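Small job shops: quoting for one-offs, worth it?

Posted in: Running a Shop

cluttered_bench
We're a four-machine subcontract shop, mostly turned parts and a bit of milling. Tredar want a price on 12 brackets, all slightly different, drawings to follow "shortly". They've been following shortly since March. Do the rest of you bother quoting this stuff, or send a polite no?

mild_steel_mick
Polite no. My record is 30 quotes to one customer and three orders, one of which they cancelled. I could have had a hobby.

swarf_in_socks
Disagree with Mick. Our biggest account came in with one bush in a carrier bag. The next order was for 3,401 of them. You don't know who's going to grow.

mild_steel_mick
And the other people with carrier bags?

swarf_in_socks
Still coming in with carrier bags, to be fair.

tapping_drill
Set a minimum charge and put it on the website. Ours cut the enquiries by half and I can't say I miss them. If Tredar are serious they'll swallow it. Are these brackets for their own kit or are they passing the work on? Makes a difference to when you get paid.

cluttered_bench
Passing it on to Cluvine, I think. Their buyer rang at ten to five to ask if we could "turn it round quickly". Turn what round? I still haven't got a drawing. All I've had is a brochure.

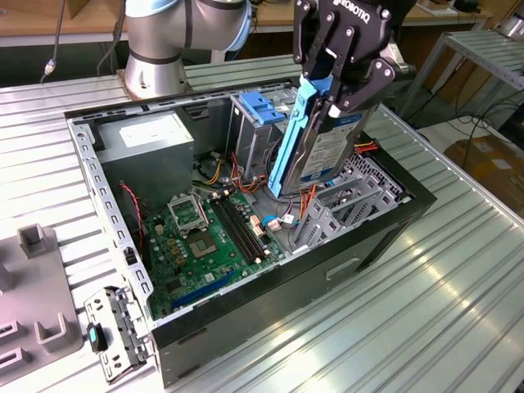 Drive in its blue caddy, over the open PC case

tapping_drill
Can't quote off that. Ask for material, finish and tolerances in writing, and if they say "usual tolerances" add a third.

swarf_in_socks
A third's steep. Do the first batch near cost and make it back on the repeats.

mild_steel_mick
I've been making it back on the repeats since I was a young man with hair.

offcut_hoarder
Did a run for Mellance on that basis. Lovely people, paid on time, then took the repeats to Tabrizi for less than I pay for bar. I'd charge the setup as its own line so they can see what it costs. Some moan, most don't.

cluttered_bench
Separate setup line it is, plus a minimum. Will send it when the drawings turn up.

mild_steel_mick
See you next March then.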